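Wilitz 전자제어 댐퍼 자주 묻는 질문
최종 수정: 2019년 7월 31일

순정 서스펜션과 호환됩니까?
전륜은 순정 마운트에 그대로 체결됩니다. 후륜은 Gomport 어댑터 2개가 별도로 필요합니다.

감쇠력은 몇 단계입니까?
6단계입니다. 출고 시 2단계로 설정되어 있으며, 주행 모드와 연동하려면 제어 유닛을 CAN 배선에 연결해야 합니다.

장착 후 휠 얼라인먼트를 다시 봐야 합니까?
예. 차고가 변하므로 장착 당일 측정하고, 초기 주행 후 재측정을 권장합니다.

오일 교환 주기는 어떻게 됩니까?
일반 도로 주행 차량은 점검만 합니다. 서킷 주행 차량은 4,000 km마다 Onishi 서비스 센터에 입고하십시오. 교환 작업 중에는 차량을 운행할 수 없습니다.

경고등이 켜지면 어떻게 합니까?
시동을 끄고 커넥터 체결 상태를 확인합니다. 재시동 후에도 점등되면 31번 오류 코드 여부를 진단기로 읽습니다. 해당 코드는 후륜 센서 단선을 뜻합니다.
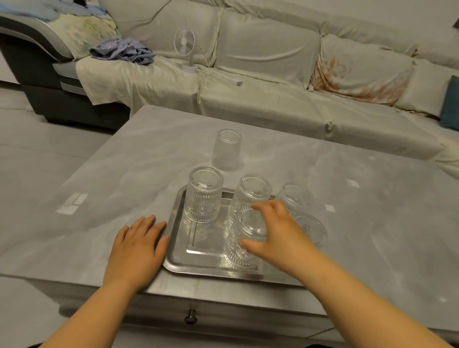 Grondance: 31번 코드가 떴는데 센서는 정상이었고 커넥터 핀이 휘어 있었습니다. 핀 교정 후 코드를 삭제하니 재발이 없습니다.

보증은 양도됩니까?
차량 명의 이전 시 제품 일련번호를 재등록하면 잔여 기간이 승계됩니다. 온라인 재등록은 8월부터 가능합니다.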